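The Case for Dull Upkeep
Opinion, Oct 18, 2019
By Archie Morrison

Organizations that operate two-arm cells spend a great deal on the arms and very little on the hours needed to keep them in order. I have supervised the upkeep of such equipment since 2003, and I believe the balance is wrong. A cell that handles books and shopping bags is subject to the same wear as one that handles castings. Its failures are simply quieter.

At Tullevow, our practice is to give each cell 20 minutes of attention before the first run. The technician checks the base plates on the rail, follows each cable sleeve from base to wrist, and moves every joint through its range by hand command.
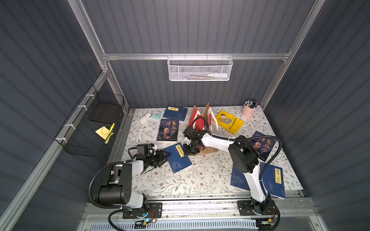 The cable sleeves deserve the most care. A sleeve that is too short pulls at the wrist connector when the arm reaches across the table; one that is too long will catch on the elbow. The Lunditz manual treats routing as a matter for the installer. In my view it belongs to whoever looks after the cell, and it should be reviewed each time the task changes.

A change from flat objects to soft ones is a change of task. It alters the angles at which the wrists work and the way the sleeves hang.
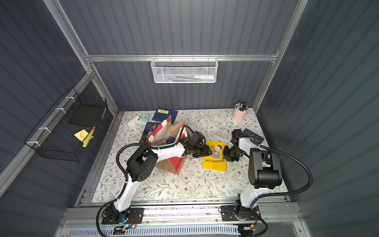 Both arms reaching in toward a yellow book, with a jute bag to its left.

Wrist cameras are the second neglected item. In July we reviewed 60 service records and found that 26 of the stoppages began with a camera mount that had shifted slightly. The remedy was a torque check and a new calibration, work that requires no outside engineer. Radska, our former service contractor, had scheduled it once a year. I would do it monthly, and after any contact with the table. 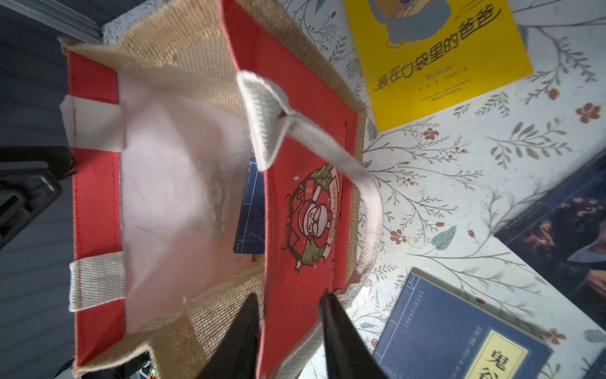

Gyu-bin Cho, who read a draft of this essay, objected that monthly calibration costs more running time than it saves, and that a good log of gripper errors would show when a mount needed attention. The objection is a fair one. A log is useful, however, only where someone is assigned to read it, and few sites make that assignment. Until they do, I would keep the fixed interval and enter the hours in the operating budget under their own heading.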